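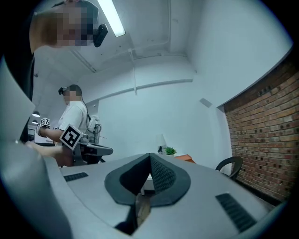
Home & Living | Small Spaces

Room for Two

Most household work is set up for one person. Counters are sized for one cook, closets for one pair of arms, and laundry rooms for somebody who doesn't mind standing sideways. Put a second person in and the job can take longer than it did before.

I started paying attention to this in January, when we moved into a second-floor apartment on Bondari Street in Quinlan. The place measures 670 square feet. The kitchen and the main room share a wall, and for the first month we spent a good part of each evening saying "excuse me." We both cook, and we both put things away, usually in different places.

The first thing we changed was the table. We had brought a round one from the old house and it was a poor work surface. Two people at a round table end up reaching into the same middle. We sold it and bought a secondhand Cludley worktable, 70 inches long, with square corners and no drawers. It cost less than the new chairs we looked at the same afternoon and decided against.

A long table lets two people stand at it without facing off. We tried working across from each other and side by side, and for most jobs we settled on the corner, one person on the long side and one at the end. Things can be handed over without a stretch. Folding sheets is the exception. For that you want the whole width of the room and nothing on the floor.

Height matters more than I expected. I am five inches shorter than my husband, and a surface that suits him has my shoulders up by my ears in ten minutes. We left the table at a standard height and he sits on a tall stool for anything slow, such as peeling or sorting. I stand. That puts our hands at close to the same level.

Then there is the question of who does what. In our old house we split chores by room, which works when there are enough rooms. In the apartment we split by step. When groceries come in, one of us unpacks onto the table and the other puts things away. The person putting away doesn't unpack, and the person unpacking stays out of the cabinets. It felt fussy for a week or so. After that we stopped noticing it.

The same split works for clearing up after dinner. One person brings everything to the table and scrapes. The other runs the sink. If the sink person falls behind, the table person wipes down the stove or takes out the trash - anything that keeps them away from the sink.

The storage took longest. We had open shelves from Skelari, a small shop on the edge of town that cuts them to order, and we had hung them too deep. With a deep shelf, whoever wants the item in back has to move the item in front, and somebody else's elbow is usually in the way. We had two of the shelves cut down and kept the third deep for the mixer and the stockpot. Cups and plates now sit one row deep at chest height, where either of us can get them from the side.

Bins went on the floor under the table, without lids. Lids need a free hand, and with two people working there often isn't one. Potatoes and onions are in separate bins, clean rags in a third. The rags used to live in the hall closet, and we were both walking past each other to get them.

We got a few things wrong. A rolling cart seemed like a good idea and was in the way from the first morning. It now holds plants by the window. We also bought a second cutting board exactly like the first, and it slid around just as badly. A damp dish towel under each one solved that. I also labeled the shelves, and the labels fell off when the kettle ran near them. I haven't put them back.

The lighting still isn't right. There is one fixture in the center of the ceiling, and whichever of us has our back to it works in our own shadow. A clamp lamp at the far end of the table helps in the evening. We would like a strip under the lowest shelf, but the landlord has to approve the wiring and we are waiting to hear.

We spent $2,114 on the whole project, counting the shelf cutting, the stools and the truck we rented to bring the table home. The table was the largest part of it. The towels under the cutting boards we already owned.

We use cookies to remember your preferences and to see which stories are being read. By continuing to use this site you accept our cookie policy. Accept | Manage settings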